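Which cut of Nindo should I show before the sequel?

Asked in Movies & TV > Animation

My daughter wants to see Nindo 2 when it opens in March, and she has never seen the first one. I saw it in the theater 16 years ago and remember the ending pretty clearly: the heron stays behind at the lighthouse and the boat leaves without her. Last night I started it on streaming to check if it was too scary for a 6-year-old, skipped to the end, and the heron gets on the boat. The credits music is different too. The listing doesn't say anything about it being an extended or alternate version.

I still have the old DVD from Urkell in a box somewhere. What I want to know is which one the sequel follows. I don't want to show her one ending and then have the new movie start from the other. Also, is the storm part shorter in either of them? That is the part I'm worried about.

Thanks for any help.
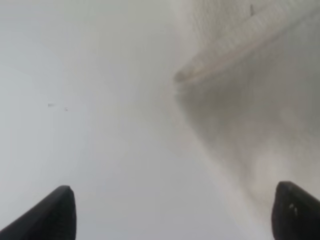 Szabolcs Rácz
There are two cuts and you have seen both. The one in theaters was the Mészáros cut, where the heron stays. Urkell put that same cut on the first DVD. When Skakelis picked up the streaming rights they got the international version, which had been re-edited for TV and has the happier ending. It runs 4 minutes longer, and most of that is the boat scene plus a song over the credits.

The sequel follows the theatrical ending. The first trailer opens at the lighthouse with the heron living there alone, and the boy comes back as a teenager. If your daughter watches the streaming version she will probably ask why the heron isn't with him. You can explain it in one sentence, so I wouldn't call it a disaster, but if you have the disc, use the disc.

To tell which one you've got without watching the end:

1. Look at the title card. The theatrical cut has the title in white over black. The TV edit has it over the harbor.

2. Check the chapter list if there is one. The theatrical cut ends on a chapter called "Lamp." The TV edit has another one after that called "Homeward."

3. Listen to the narrator. In the TV edit the old fisherman talks over the opening. In the theatrical cut there is no narration until the village.

As for the storm, it is the same length in both as far as I know. The TV edit takes out one shot of the father going under and puts in a shot of the dog. If that is your main concern, then the streaming one is a little easier on a small kid. Mine was fine with it at that age, but she likes thunder.

Comment from the asker: Thank you, the title over the harbor is what I have on streaming. Going to look for the disc this weekend.

Kiran Pant
just watch whichever, kids dont care. mine has seen the streaming one like 400 times and when I told him the heron stays at the lighthouse in the real one he said ok and asked for cereal

also the sequel has a recap at the start, I read that somewhere. might have been for the series though, not the movie

Comment from Szabolcs Rácz: The recap was on the series. I haven't seen anything that says the movie has one.

Comment from Kiran Pant: ok could be

Guest
Adding one thing in case the disc doesn't turn up. Some libraries have the Urkell DVD. Ask for the one with the gray cover. The reissue with the blue cover has the TV edit on it, and the running time on the back was never updated, so you can't go by that. I bought the blue one used thinking it was the original and had to send it back.

The gray one has subtitles in English only and the menu is slow. You have to sit through the previews the first time you put it in. On my player the menu button did nothing but fast forward worked.
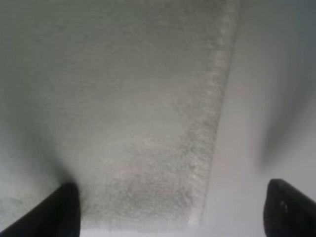
Related questions

Is the Nindo series set before or after the first movie?
Who sings the credits song in the TV edit?
Does Nindo 2 have a scene after the credits?
Region codes on older Urkell discs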